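Ticket 1419
Handover step stops and asks for operator confirmation
Site: Kumley, rod bench
Product: Bindside cell simulator, Zellum two-arm program
Opened by: Solveig Amundsen
Assigned to: Roald Sæther, Kragh support
Opened: May 7, 2020
Priority: Normal
Status: Closed

Solveig Amundsen
Since we loaded the new Zellum program the handover keeps stopping. The left arm brings the rod up, the right arm comes in to meet it, and then both hold still and the panel shows "Confirm grip to continue." If I press Confirm it carries on. If I do nothing it stays there. It does not fault and there is nothing in the error list.

This is all in the simulator so far. The real cell is not running the new program and I don't want it to until this is sorted out. Two of us are supposed to cover the bench and the label station between us once it goes live. That plan only works if the bench can be left alone for a while. If one person has to stand at the panel pressing Confirm, we are worse off than we were doing the rods by hand.

I have tried restarting Bindside, reloading the program and going back to the default camera setup. Same result each time.

Roald Sæther
Thanks for the clear report. Please send me the run log and your cell file. Also let me know:
- whether it stops on every handover or only on some
- whether the previous program does the same thing in the same cell file
- whether the loose blocks are on the table when it stops

Please don't change the grip force for now.

Solveig Amundsen
Run log and cell file attached. It stops on some handovers. I could not see a pattern. The old program goes straight through in the same cell file. The blocks are on the table, yes. We left them in from the reach test in March and they are well out of the way of both arms.
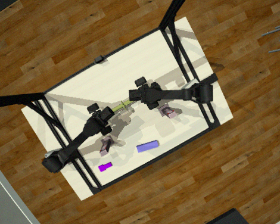 I asked the people on the bench what they would do if the real cell stopped like this, and the answer was the same from all of them – press Confirm without looking. They said the old labeler used to ask for a confirmation on every roll change and after a week they just hit the button on the way past. So I would like to know what the message is for before we decide how to handle it. If it means "check that the rod is held," then someone needs to check. If it doesn't mean anything we should turn it off.

Roald Sæther
Fair question. The message means the program has closed the receiving gripper but is not sure enough that the rod is seated between the fingers. It will not open the giving gripper until it is sure or a person says so. The old program did not check at all. It closed, waited a fixed time and let go. That is why it went straight through.

So please don't turn it off. On the real cell, confirming without looking could drop a rod.

I have your cell file open here and I get the same stop. Looking at the log, the check fails when the rod arrives at a slight turn compared with where the program expects it. I want to see whether the fingers are really off or whether only the check is. Could you save a close view from the gripper the next time it stops, with nothing moved afterward?

Solveig Amundsen
Will do. Another question in the meantime. The shift sheet says whoever is on the label station "responds to cell prompts." Is there any way for that person to see the gripper view from there? At the moment the only panel is at the bench. It is a long walk past the carton racks, and the labels back up while you are gone.

Roald Sæther
Yes, the gripper view can be repeated on a second panel. Confirm can't be pressed from there, and we keep it that way on purpose. The person can see whether it is worth walking over right now or whether it can wait until the roll is finished. The arms will hold for as long as needed.

Solveig Amundsen
Gripper view saved and uploaded. 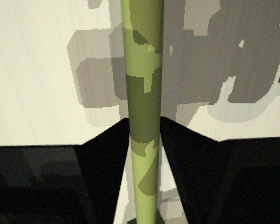 Simulated gripper view, rod upright between the two fingers.

Roald Sæther
Got it, thank you. I can see both finger tips meeting the rod at close to the same height, so I would call that a normal grip position. I compared it with the values in the log and the fingers are where they should be. The check is reading the wrong thing.

Cause: the Zellum program compares the rod against a stored angle. The stored angle in your cell file came over from the old program, where it was never used. With the new check it is used, and it is wrong for your bench.

Fix:
1. Open the cell file in Bindside and go to Handover, Expected pose.
2. Clear the stored angle.
3. Run one handover by hand at low speed and press Store when both grippers are closed.
4. Save the cell file under a new name. Keep the old one.
5. Run the handover test with blocks in place as before.

Please run at least 200 handovers before you tell anyone it is fixed.

Solveig Amundsen
Step 3 would not let me store. The button is gray.

Roald Sæther
You need to be logged in as Setup. The Operator login can run but not store. Sorry, I should have written that in.

Solveig Amundsen
That was it. Stored, saved, and the 200 handovers are done. No stops. I then moved the expected pose off on purpose to see if the check still works, and it stopped and asked, so it is still doing its job. I have put the right value back.

We talked it over on the bench this morning. The two-person plan stays, with a change. Whoever is on labels watches the second panel, and anyone who presses Confirm writes a line in the shift book with what they saw. If the book starts filling up I will open a new ticket. We also want the prompt to read "Look at the rod, then confirm." Can that text be changed from our side?

Roald Sæther
Yes. Setup login, Messages, Handover. The text is free and the change takes effect at the next program start. I will ask our people to make your wording the default as well.

The second panel has to be ordered separately. I have sent the part request to your purchasing address. The real cell can take the new program now, but store the angle again there and don't copy it over from the simulator.

Solveig Amundsen
Message text changed. Purchasing has the request. We will hold the real cell until the panel is up. You can close this one.

Roald Sæther
Closed. Related note added to the Zellum upgrade page: clear the stored handover angle when moving a cell file from the old program.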